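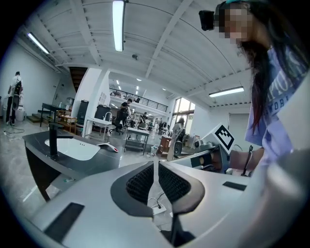 Countertop with the sink basin, gripper in front.

Saturday, July 6, 2019

The shipment came back from the Sezer warehouse at Lusgate with a chargeable weight of 603 kg. The booking had been made at a lower figure, and the gross weight on the scale was 250 kg below the new one. The gross weight was never in dispute. Everything that follows is about volume.

For readers who don't work with this: an airline bills freight on gross weight or volume weight, whichever is higher. Volume weight is the outer dimensions multiplied together and divided by a fixed number. Dense freight, such as machine parts, goes at gross. Light freight, such as foam packaging or empty plastic housings, goes at volume. Ours was 16 cartons of molded housings on two skids, so it was always going to be billed on volume. The only open question was whose measurements would be used.

The booking figure came from the carton dimensions on the packing list. The shipper multiplied one carton by the number of cartons and sent that to Reven, the forwarder, who passed it on to the carrier. I have done the same thing myself many times. It is correct for loose cartons and wrong for a skid, as it leaves out three things: the height of the skid itself, the gaps between cartons, and any overhang.

Overhang was the big one. On the second skid the bottom row had moved out past the deck by seven centimeters on one long side. The dimensioner at acceptance takes the outermost points and draws a box through them. A single carton out of line adds its overhang across the full length and full height of the load. The skid deck could be any size at all and the result would be the same.

Film tails count too, if they stand out stiffly enough for the sensor to pick up. I used to assume the software filtered these. Umut Sarıgül, who ran acceptance at Lusgate when I started, told me it depends on the unit and on how the filter is set, and that the filter is usually set to catch dust and not much else. His practice was to walk around the skid with a knife before it went on the plate.

Height is less of a problem but it does add up. A skid is often left out of the packing list entirely, and corner boards taller than the top row are included in the measured height whether they hold anything or not. Trim them level.

Then the rounding. Each side is rounded to the nearest whole centimeter before multiplication. Some systems I have used round up every time, which is a different rule and gives a different answer. The volume weight is then rounded again at the end, normally up to the next half kilogram. If your own sheet rounds only the final result, you will be off by a small amount on every shipment and by a larger amount on tall ones. Ours did exactly this until last December. I changed it and the small differences went away, leaving the large ones easier to see.
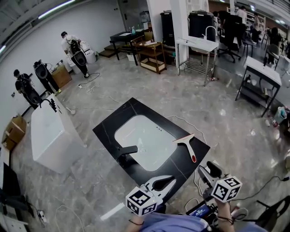 Order of work matters for a dispute. Once the skid has been built onto an aircraft pallet under a net, nobody is going to take it apart to measure it again. The window for a re-measure is between acceptance and build-up, and at Lusgate on an evening flight that window can be very short. What I now ask for at the time of acceptance is the printout with all three dimensions per skid and not just the total. With only the total, you can't tell which side is wrong, and there is nothing to argue about.

In this case Sezer sent the printout the same evening. The long side of the first skid matched my tape. The long side of the second matched too. The short side of the second was over by the amount of the overhang. I accepted the figure and told Cathal Cronin at Reven to amend the air waybill. He asked whether we wanted to rework the skid and re-present it. The rework would have saved some money and missed the flight, so we did not.

The question of where the cartons moved is still open. They left Hostthorpe square, according to the driver's copy of the loading sheet, but that sheet has a tick box for "load secure" and no field for alignment. The wrap was applied by hand. It was tight around the upper rows and thin at the base, and the film did not go down over the skid deck. A load wrapped like this can slide on its base as one block while still looking tidy from the side.

Changes on our end, effective with the next pickup:

Film starts below the deck boards, with extra turns at the base before going up.

Dimensions on the booking are taken from the finished skid with a tape, widest point, after wrapping.

Rough carton volume can still be used for a quote, marked as such.

Corner boards cut level with the top row.

I have also asked Reven for the divisor to be printed on every quote. Two carriers on the Lusgate route use the standard one and their express product does not, and the quote form has the same layout for both. Cathal says the form belongs to another department. I will post the answer when I get one.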